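Cahier d'atelier, poste à deux bras
11/06/2026, rédigé par l'auteur du cahier

Reprise de la tâche « connecteur d'alimentation » sur la carte verte. Je rappelle le but pour ceux qui liront après : on guide le robot à distance, on enregistre les trajectoires, et ensuite Flarkcombe (notre logiciel d'apprentissage) doit reproduire l'insertion sans aide. L'objectif du lot est de 200 démonstrations acceptées. Le lot précédent, fait au mois de mai avec guidage à la main, je ne le mélange pas avec celui-ci, les vitesses sont trop différentes.

Réglages du départ : pince en force réduite, vitesse maximale limitée dans la télécommande, retour d'effort activé. La prise du connecteur se fait entre les deux doigts, et je demande à l'opérateur de marquer un arrêt net avant la descente. Cet arrêt est très utile pour découper les enregistrements ensuite.

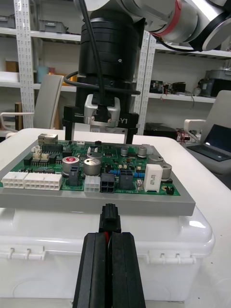 Sandavix a répondu dans le fil partagé que l'arrêt avant la descente lui semble une mauvaise idée, parce que le modèle apprend aussi à s'arrêter : « chez nous, il restait immobile au-dessus de la prise et il ne repartait plus ». Ils proposent de ralentir seulement, et de placer le repère de découpe avec la pédale. Je trouve l'argument juste. J'ai donc changé la consigne à partir de l'essai 225 de la numérotation générale. Les essais d'avant gardent l'étiquette « arrêt », il ne faut pas les effacer.

Deuxième point, la prise des fils. Quand la pince tient le connecteur par son corps, tout va bien. Quand elle le tient trop en arrière, elle serre surtout les fils, et le connecteur pivote dès qu'il touche le bord de la prise. L'opérateur corrige avec le poignet sans même y penser, et cette correction se retrouve dans les données. Je ne sais pas encore si c'est bon ou mauvais. Pour le moment je note « prise arrière » dans la colonne des remarques et je conserve l'essai si l'insertion est complète.

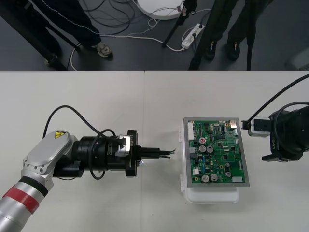
Pour la prise arrière, j'ai essayé aussi de reposer le connecteur sur la table et de le reprendre. C'est plus propre mais l'essai devient presque deux fois plus long, et la reprise n'est jamais au même endroit. À garder comme une tâche séparée, avec son propre nom.

Problème de latence pendant la matinée : la commande du bras gauche arrivait en retard par rapport à celle du bras droit. J'ai vérifié les horodatages dans le fichier 2978, le décalage est bien dans l'enregistrement et pas seulement dans l'affichage. Après redémarrage du pont de communication Hamach, le décalage a disparu. Je n'ai pas trouvé la cause. Si cela revient, il faut copier le journal du pont AVANT de redémarrer, je ne l'ai pas fait et je le regrette.

Sur le placement des bras : celui qui ne travaille pas doit rester assez loin pour que son câble ne touche pas l'autre, mais assez près pour que sa caméra voie la carte. J'ai perdu du temps à chercher cette position. Elle est maintenant sauvegardée sous le nom « attente_2 ».

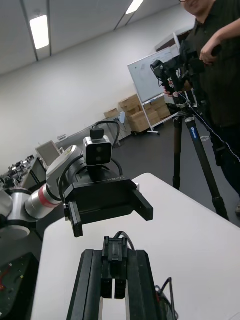
Équipe Zapata – Apprentissage par démonstration

Suite, après-midi. Consignes pour l'opérateur, version corrigée :

- approcher par le dessus, puis avancer vers le bord avant de la carte ;
- ralentir près de la prise, sans arrêt ;
- aligner d'abord la rotation, ensuite la position latérale ;
- pousser droit ; si le connecteur résiste, reculer et recommencer, ne pas forcer en biais ;
- ouvrir la pince complètement avant de remonter.

Le troisième point vient de mes propres erreurs. Si on règle la position en premier, la rotation la dérègle tout de suite, et on fait des petits allers-retours que le modèle copie très bien, hélas.

Attention à l'inscription « 48V IN » près de la prise. Elle est un bon repère pour l'œil dans la vue du poignet, mais elle disparaît derrière les doigts si on arrive trop bas. Rester un peu plus haut que ce qui paraît naturel.

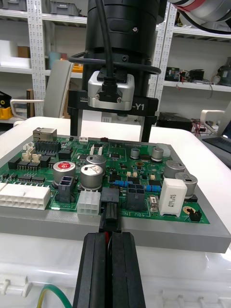

Il reste la question du retour d'effort. Avec le réglage actuel, on sent le contact avec le bord, mais on ne sent presque pas la fin de course. Deux fois j'ai ouvert la pince trop tôt en croyant que le connecteur était au fond. Ces deux essais sont classés en échec, y compris le 407 qui est pourtant très joli jusqu'à la dernière seconde. J'aimerais augmenter le gain, mais alors la poignée vibre et la main se fatigue vite. À essayer : un gain plus fort seulement dans la phase de poussée.

À faire la prochaine fois :
- relancer l'entraînement sans les essais « arrêt », puis avec, et comparer ;
- déplacer un peu la carte entre les séries (je l'ai oublié presque toute la journée) ;
- demander à Sandavix leur réglage de pédale ;
- vérifier le serrage des doigts de la pince droite.

Dernière mise à jour : juin 2026, ajout de la remarque sur le gain
Contact : équipe Zapata | © Zapata, usage interne | Retour en haut de page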